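From the bench: Heslow gets its Friday service

Those of you who read the July issue will remember that we promised to stop writing about Heslow until it did something worth writing about. It has now gone a whole week without dropping anything, so we are claiming that as news and telling you how it was done.

Heslow, for new subscribers, is the two-armed packing cell at the Ternmont end of the building. It puts cables into cardboard boxes. A person can do this while eating a sandwich. Heslow needs two arms, two grippers, a tablecloth and Beca Kemeys, who has looked after it since the spring and has views on all of them.

Her first view concerns cable. Each arm carries its own along the outside, clipped as it goes, with a loop left at the wrist so that the joint can turn without pulling on anything. Leave the loop too small and the plug works its way out of the socket over a fortnight, always on the afternoon you have visitors. Leave it too big and the arm will hook it over a box flap and carry the box off like a handbag. Beca sets the slack with the wrist turned as far as it will go one way, then as far as it will go the other, and only then pushes the clip home. The old instructions from Jurnano said "allow adequate slack", which we have framed.

The clips themselves get looked at every 900 cycles. If one has crept along the arm it goes back to its pencil mark. If the pencil mark has gone, someone has been cleaning.

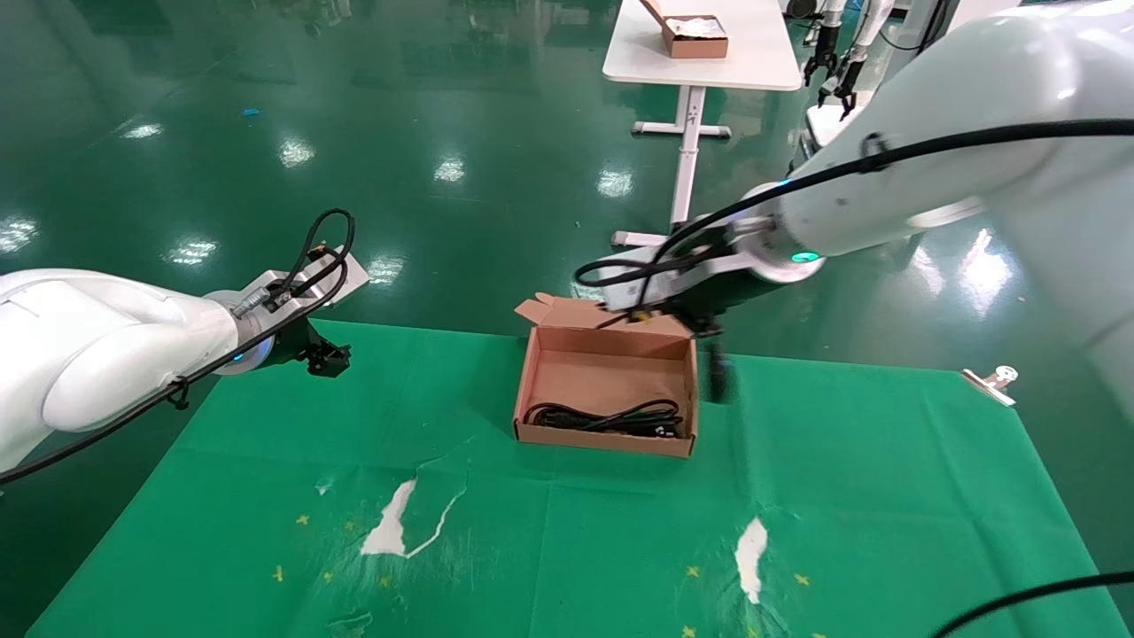 The grippers, and what lives in them

Each gripper comes in for proper attention every 4000 cycles, or sooner if it starts making the noise. (Anyone who has worked near Heslow knows the noise. Anyone who hasn't should picture a pepper mill being disappointed.)

The job takes 75 minutes if you have all the tools out before you start, and most of a morning if you are me. Power off, arm parked, then fingers opened by hand to check that both sides travel the same distance. The pivot screws are nipped up one at a time, going from one finger to the other and back again. Doing one whole finger first is quicker and gives you a gripper with a limp. Beca does this part without looking at the notes and would like it known that the notes are wrong anyway.

The pads matter more than anything else on the machine. They have a fine crosshatch to give them some bite on a slippery plug, and it fills up with cardboard dust and sticky tape. A dry toothbrush sorts it out. Solvent does not, as we found out on Urban, our older cell, whose left pad came up beautifully clean and as smooth as a plate. It couldn't hold so much as a biscuit afterwards.
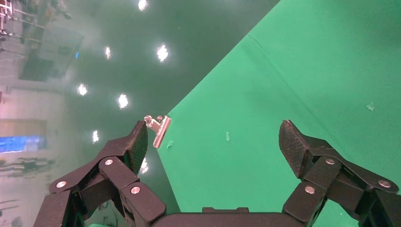 Once the pads are brushed, the fingers go back to fully open and Beca runs five slow closes on nothing at all, then five on a coil of cable. She watches the tips. If one pad arrives ahead of the other the coil gets shoved sideways before it gets picked up, and it lands in the box with the plug sticking out over the wall. The lid then won't shut, and somebody has to walk over and poke it.

Last on the list is the cloth. It should be clamped down at the edge and pulled as flat as it will go. A crease under a box can be enough to tip it, and bits of tape and plastic left lying on the green have a way of ending up stuck to a pad. So it gets a going-over by hand before anyone switches the power back on. We did try a vacuum cleaner, and it ate a clip.

Urban is due the same treatment next, new pads included, and Beca is after a second pair of hands for it on Friday at 2. Bring your own toothbrush. The one in the drawer is hers, and no, it isn't the one you think it is.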